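Speaker notes — "Two Arms and a Trash Can"
Shared workshop build night, Molgate. Slot is 10 minutes plus questions. Talk slower than you think you need to.

[Opening, no slide]
Hi everybody, thanks for coming out. I'm the one who has been hogging the back bench at Molgate since December, and tonight I get to tell you what I've been doing there. Short version: I want a pair of robot arms to pick bottles up off a floor and put them in a bin. That's the whole project. It's called Firkel, and no, it doesn't stand for anything.

[Slides 2 and 3, leave both up while I talk]

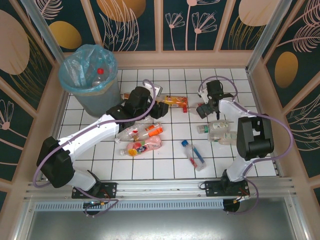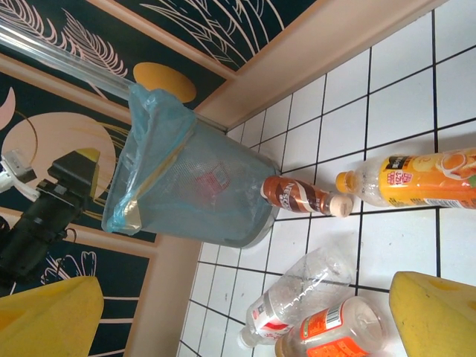
Firkel at work: the whole cell first, then the wrist camera's view of the bin and the bottles near it.

Start with the cell. Two arms on one rail, tile floor, walls on three sides. People always ask about the walls first! I like flowers, I had the panels, moving on. The tile was a much bigger deal. I wanted a floor like a real kitchen floor, grout lines and all, and the first vision model I tried kept deciding that grout lines were the edges of things. Took me weeks to get past that.

(Pause here, somebody will have a tile story.)

Then the wrist view. Yellow pads are the gripper fingers. Point at the clear bottle — this is my nemesis. Clear plastic on white tile is just mean. The orange juice label you could spot from the parking lot, but with a clear bottle the camera mostly gets a few shiny ridges and whatever label it's got. So what I ended up doing was training on the label and the cap and letting the arm guess the rest of the shape. Guess is the right word, some nights.

[Slide 4, the wiring one]
Go quick. Controller board is a Prenano, power supply is a Sandhu I got used from another member's junk shelf. Cables run on the outside of the arms with plenty of slack. I tried routing them tight and neat and I pulled a connector clean out of its socket the first time the elbow swung all the way. Loops are ugly and loops are fine.

[Slide 5, numbers]
So far I've logged 3000 grab attempts. My best run was 72 bottles in a row without a drop, and I have never gotten close to that again. If anyone wants the log file, come grab me afterward, it's a mess but it's all there.

Mention the bin! I spent forever on picking up and almost no time on letting go. A bin can tip, a bag can bunch up at the rim, and an arm that thinks it knows where the opening is will happily drop a bottle on the floor next to it. Now it looks for the rim again before every drop. Slower, but I sleep better.

[Slide 6, old patent drawing]
This is a mechanical grabber on a stick, 1897. Get the laugh, then say that for most of you the stick is still the better buy.

[Last slide, what's next]
— both arms moving at once without me hovering over the stop button
— squashed bottles
— caps, maybe, if I get brave

Questions. Repeat them into the mic, the back row can't hear over the dust collector.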